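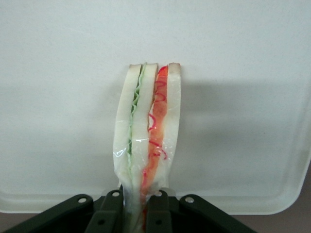 The grip controller had been mine for 73 days, and I still got a small thrill every time I hit run. It lived in one file, 857 lines long, and most of those lines were about a single question: how hard is too hard? For bolts and blocks the answer was easy. Then Hillico sent over their box of play food, and the answer fell apart in the best possible way. The sandwich stood straight up in the fingers with the plastic wrap bunched at its base, the bread curving in a little where the grip met it, and on my other screen the width estimate was sliding all over the place. Was that the sandwich giving, or the wrap? The code had no idea. Neither did I, and I loved it.

I called the planner Kairys, after the street I grew up on. Kairys decided where the hand should go. My part, which had never earned a name, decided what the fingers did once they got there. The two of them talked 70 times a second, and when they disagreed, Kairys won. That was the rule. I had written the rule myself back in March, on a train to Colbridge, and I'd been proud of it the whole way.

Now I scrolled through the log and saw what the rule was doing. The fingers would feel something soft and ask to slow down. Kairys would say no, we have a path, we are on the path. The fingers would ask again. It read like two people carrying a couch up a stairwell, one of them shouting "wait" and the other one already on the landing.

So I gave the fingers a vote. It was a tiny change, really – a message that said "hold on" and let the arm lag by up to 2 seconds while the grip settled. I typed it in, broke the build, found the missing bracket, broke it again in a brand new place, and ate half a granola bar while the tests ran.

The lights in the Andon building go off by themselves when you sit still too long. They went off. I waved at the ceiling and they came back on, and the tests were green, every one of them.

I set the sandwich back on the white tray and pressed run.

The arm came down. The fingers closed, and in the log a line appeared that I had never seen before, because until that night there had been no way to write it.

grip: hold on

And under it, right away:

kairys: ok, waiting

I said "oh, you two" out loud to the empty desks, and then I saved the log under a new name and went looking for the tomato.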